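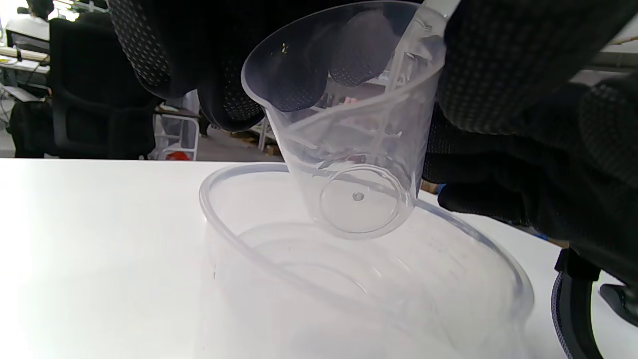
# Default judgment in small claims: a study of the Hestonville register

Custódio Arruda, Glória Paiva, Radomír Doležal
Supervisor: Leonilde Azevedo
Submitted in June

## 1. Purpose

The project examined how often money claims in the Hestonville small claims register ended in default judgment, and whether the form of service had any bearing on that outcome. A default judgment is entered when the defendant has not filed a reply within the time allowed. The court does not test the evidence at that stage. It checks that the claim was properly served and that the sum is stated.

Earlier coursework on the same register looked only at contested hearings. Claims that never reached a hearing were left out, and the present report deals mainly with those.

## 2. Data

The register export held 2257 entries. Entries were removed where the claim had been issued twice under the same reference, where the claimant had withdrawn before service, or where the outcome field was blank. This left 1921 claims. All later figures are drawn from this set.

Each entry gives the type of claimant (individual or business), the sum claimed, the method of service and the outcome. It does not give the reason for a missing reply, and it does not show whether the defendant took advice.

The export was loaded into Ornura and coded by two readers working apart. Where the readers differed, a third reader (Doležal) decided. Most differences concerned service by post to a former address, which the register records in three separate ways.

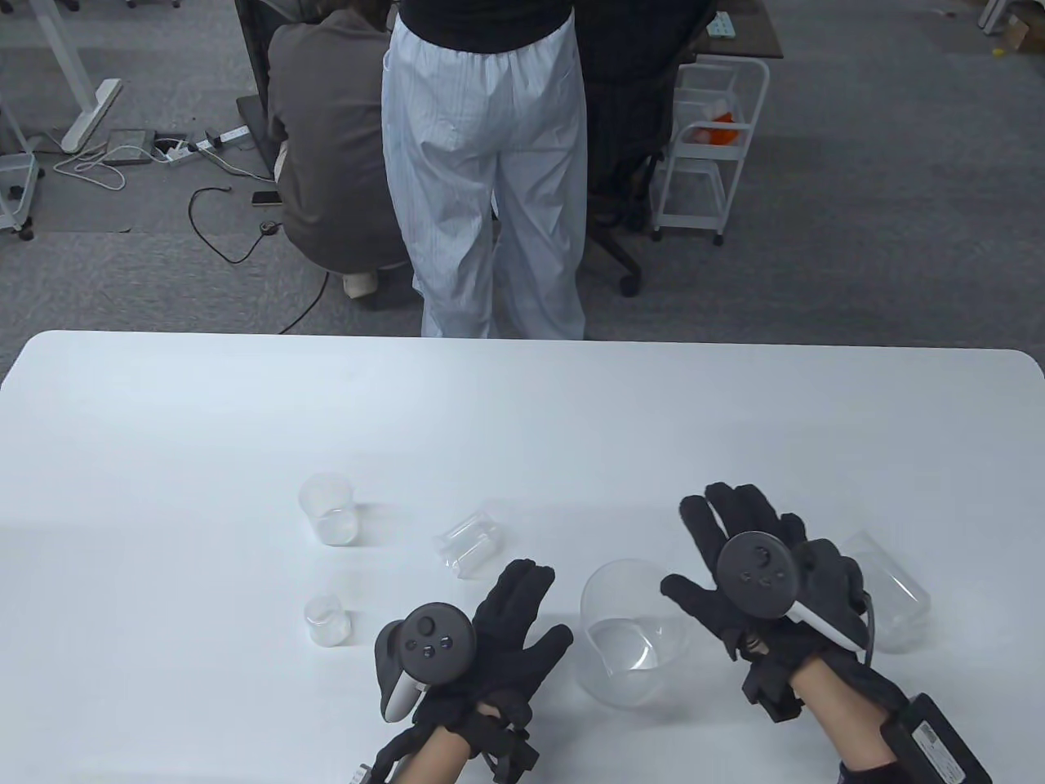 *Figure 2. Black gloves with controllers strapped to the backs of the hands; clear plastic containers on the table.*

## 3. Method

Service was grouped under two heads: personal service and postal service. Electronic service was rare in the register and was counted with postal service, as the local rules treat both as deemed service. The grouping is open to objection - a message sent to a working address is more likely to be read than a letter sent to an old one - but the numbers did not support a third head.

Outcomes were grouped as default judgment, contested judgment, and settled or stayed. A claim was placed under default judgment even where the judgment was later set aside. Applications to set aside were recorded separately and are not analysed in full.

Carolina Vilela checked a sample of the coded entries against the paper files. Two errors were found, both in the date of service, and neither changed the outcome group.
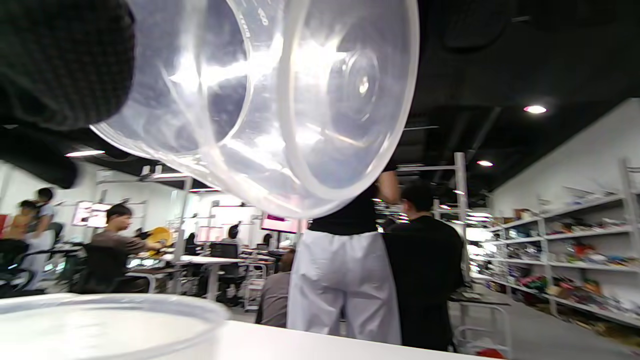 ## 4. Results

Of the 1921 claims, 1521 were served by post or by electronic means. The remaining claims were served in person. Default judgment was entered in 765 claims across both groups, and the rate was higher in the postal group.

Business claimants used postal service more than individuals did. The largest single claimant, Seixas, brought claims for unpaid invoices and used post throughout. Removing its claims narrowed the gap between the two groups but did not close it. Claims brought by Akero followed a similar pattern, though several were settled before the reply date.

The sum claimed had little effect until the upper band, where replies were more common. Defendants in that band were also more often businesses, so the two effects cannot be separated with this data.

## 5. Limits

The register covers one court. Deemed service is presumed from the date of posting, and the files seldom contain proof that a letter arrived. The study therefore cannot say how many defendants knew of the claim against them. Doing so would require the statements filed with applications to set aside, which were held in a different series and were requested too late for inclusion.

The coding sheet is in Appendix A. Appendix B lists the removed entries by ground of removal.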